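2011-05-06

Up at six, coffee, and straight to the card table before the house got loud. I had 473 minutes of free time this week by my own foolish tally (I kept a sheet on the fridge) and I think I used most of them cutting circles.

The order is for Siham Semaan. She wants invitations for her parents' anniversary party, a tri-fold with a pocket, and she wants them in navy and cream. I sent her three samples in April and she picked the one I liked least, the one with the scalloped pocket. It takes the longest because the scallop punch sticks on heavy stock. I run it through wax paper every few cuts and that helps for a bit.

Cut the last of the cream panels this morning. Scored them all at three and a half inches, then found the first dozen were scored on the wrong side of the grain and cracked when I folded them. Put those in the scrap box. They will do for gift tags.

The navy is Orasow, the 80 pound. I have used it for two years and the color has been the same every time until this pack. Held it next to an old sheet by the window and the new one is greener. It doesn't show once the cream layer is on top, but I can see it on the pocket edge. I wrote to the shop and asked if they have any of the older stock. No answer yet.

Samina Butt called around ten about the swap. She is hosting this month and the theme is buttons. Each of us makes seven cards, all the same, and goes home with seven different ones. I said I would come but I have not started mine. I have a jar of shirt buttons from my aunt and some large green coat buttons that are too thick to mail. Samina says to put them on anyway and hand deliver. Fine for her, she lives four blocks from everyone she writes to.

Tried out one idea over lunch. Three buttons in a row as flowers, stems drawn with a fine pen, greeting stamped low on the right. The stems looked stiff. Did it again with embroidery thread for stems, poked through from the back and taped down, and that was better. The tape will show inside the card unless I line it, so that is another layer and another cut. I'll line it.
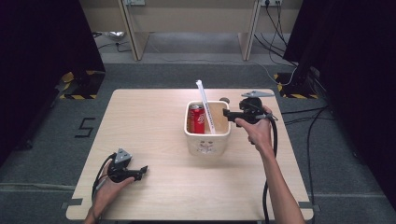 The greeting stamp is one from the Vustmont set Maysoun Bitar passed on to me when she moved. It is red rubber on foam and the foam has gone hard, so it rocks when I press and I get a gray shadow around the letters. I took the foam off with a butter knife and cleaned the back and put it on a clear block with double-sided tape. It prints clean now. I should do the rest of the set the same way, but it took me half an hour for one stamp.

Ink: used the Vumosex black for the greeting. It dries slower than I would like on coated stock. I smeared two with the side of my hand and had to throw them out. Left the good ones spread out on the ironing board while I went to the post office.

At the post office I had one of Siham's invitations weighed, fully made up, with the reply card and the envelope inside. It comes in over an ounce, so she will need the extra postage. I texted her right away. She asked if I could leave out the pocket on the ones going to family in town and I said yes, but then they will not match. She is going to ask her sister. I would like to know by Monday, as I have to glue them one way or the other.

Drove over to the Awad sale afterward. They are closing the paper section at the end of the month and all the ribbon is half off. Bought two spools of cream satin, one of navy grosgrain, and a pack of brads I didn't need. The cutting mats were gone. A woman ahead of me had a cart full of embossing powder. Imani Greenberg was there too, looking for glassine bags, and we talked by the register for too long. She has her cards in the gift shop at the garden center now and she told me she sold 251 of them between Christmas and Easter. She keeps a notebook. Mostly sympathy and new baby, she says, hardly any birthday. I would have guessed the other way around. She offered to ask the shop about mine. I said let me finish this order first.

Home by three thirty. Checked the ones on the ironing board and they were fine. Glued pockets until dinner. I used the tape runner for the long edges and liquid glue at the corners, with a book on top of each stack of ten. The tape runner ran out on the fourth stack and the refill I had was for the old model. Did the rest with the roll of red liner tape, which holds better anyway but gets under my nails.

An email from Marisa D'Amico after dinner. She wants to know if I will teach the beginner class again at the library, one Saturday, two hours, same as last time. Last time I planned three cards and we finished one and a half. If I do it I would plan one card and precut everything. I would also bring my own scissors and not count on the ones in the cupboard there. Told her probably yes and asked what date she had in mind.

Hands are sore. Changed the blade on the trimmer before I put it away, since the last few cuts had a fuzzy edge on the left. I wrote the date of the change on a piece of masking tape and stuck it underneath. The old one lasted longer than the one before it, though I was cutting thinner paper for most of the winter.

For tomorrow: tape refill, the right one. Finish the pockets if Siham has answered. Cut the liners for the button cards, five and three eighths by four and an eighth. Thread is the light green, second drawer.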